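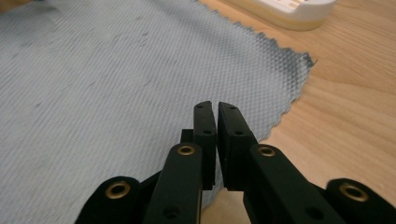
Blue-gray cloth with a zigzag edge, on a light wooden table.

Kylie Gilchrist has been booking hotel rooms for other people long enough to distrust the word "boutique." When I asked her about the Massawe, a small guesthouse that has been collecting glowing write-ups since January, she sighed before I finished the question.

"Everyone sends me the same link," she said. "It has 1,438 reviews. Fine. How many of those people stayed more than one night?"

She did stay, for three nights, and paid for them herself. Her verdict is milder than I expected. The bed was good. The shower ran hot. What bothered her was the gap between the room she picked on the website and the one she was handed a key to.

"I booked a garden view," she said. "There is a garden. You can view it if you stand in the bathtub."

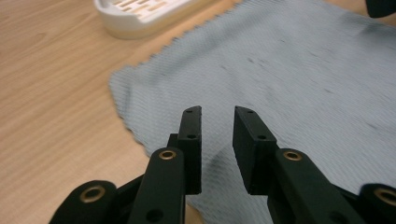
She asked to move and was told the hotel was full, though she heard nobody on her floor the first night. The following morning a different clerk moved her in five minutes and didn't ask for a cent. Gilchrist doesn't think anyone lied to her. She thinks the first clerk didn't want to go through the booking software, a program called Tusonov that she has run into at other small hotels and has never seen anyone use cheerfully.

I put some of this to Pendo Langat, who manages the Massawe and had clearly answered such questions before. He agreed that the garden rooms vary.

"Two of them have a partial view," he said. "We say so on the page."

They do, in gray type, under the cancellation terms. I had to look for it twice. Langat said he would think about moving it up, and I'll believe that when I see it.

He was more convincing on breakfast, which costs extra and which Gilchrist had called overpriced. The kitchen bakes its own bread, he said, and guests who don't want it shouldn't have to pay for it through the room rate. I can live with that argument. I have paid for plenty of hotel breakfasts I slept through.

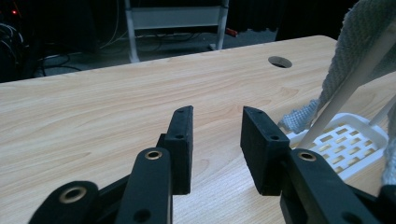

Photo: Kylie Gilchrist

Then there is the day trip. The Massawe sells an outing to Emden with a company named Gorko, and the front desk pushes it hard. Gilchrist went. The bus left late, the guide was pleasant, and lunch was at a place where every other table was also on a tour.

"I asked whether the hotel gets a cut," she said. "The girl at the desk said she didn't know. Maybe she didn't."

Langat did know. The hotel gets a commission, he told me, and he wouldn't say how much. He called it normal in the business, and he's right, though "normal" covers a lot of things I would still like printed on the brochure.

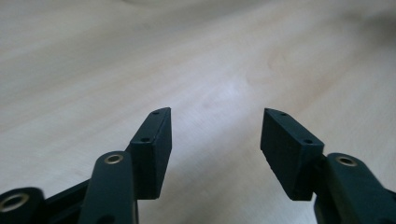 Would she send clients there? Gilchrist took a while with that one. She would, she said, if they were staying for a weekend and had the room number in writing before they paid. She wouldn't send her mother, who can't do the stairs, and the website says nothing at all about stairs.

"It's a decent place to sleep," she said. "I don't know why that isn't enough for people. They have to tell you it changed their life."

I asked Langat about the stairs. There are three flights and no elevator, he said, and guests can call ahead if that's a concern. I asked why that wasn't on the page either. He said the page was already pretty long.

Posted 04/09/2020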